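Home | Club Manual | Simulator | Parts List | Contact

Prydderch Robotics Club
Student Manual, Section 4: Tipped Cup Task (Simulator)

Complete Section 3 before starting. Teams must pass this task in the simulator before they book time on the club arm.

4.1 Set-up

1. Start Narkus and open the project folder for your team.
2. Load the world file "table_cup".
3. Set the camera to Wrist View.
4. Set the random seed to 464. All teams use the same seed for the first trial.
5. Set the speed limit to 100 mm/s.
6. Press Reset. Wait for the status line to read READY.

Note: If the status line stays on LOADING, close all other Narkus windows and press Reset again.

4.2 Approach

1. Open the gripper fully.
2. Move to the hover point, 210 mm above the table.
3. Turn the wrist until one fingertip lines up with the mouth of the cup and the other is outside the wall.
4. Lower the arm in small steps. Check Wrist View after each step.
5. Stop when the inner fingertip is just past the rim. 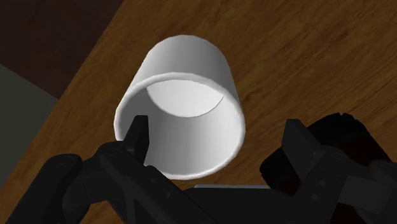 6. Keep the outer finger clear of the wall until the approach is saved. Press Save Pose and name it "approach_1".

Caution: Do not close the gripper while the palm plate is touching the rim. The solver will push the cup through the table and the trial will be void.

4.3 Grip and Lift

1. Close the gripper at low force.
2. Raise the arm to the hover point - do not turn the wrist during the lift.
3. Hold for 312 simulation steps.
4. Export the log and upload it to the Totcombe drive.

Note: A dropped cup counts as a finished trial. Upload that log too.

Related sections
Section 3: Moving the Wrist
Section 5: Setting the Cup Upright
Section 6: Reading the Trial Log
Mundedico Cup: Rules for School Teams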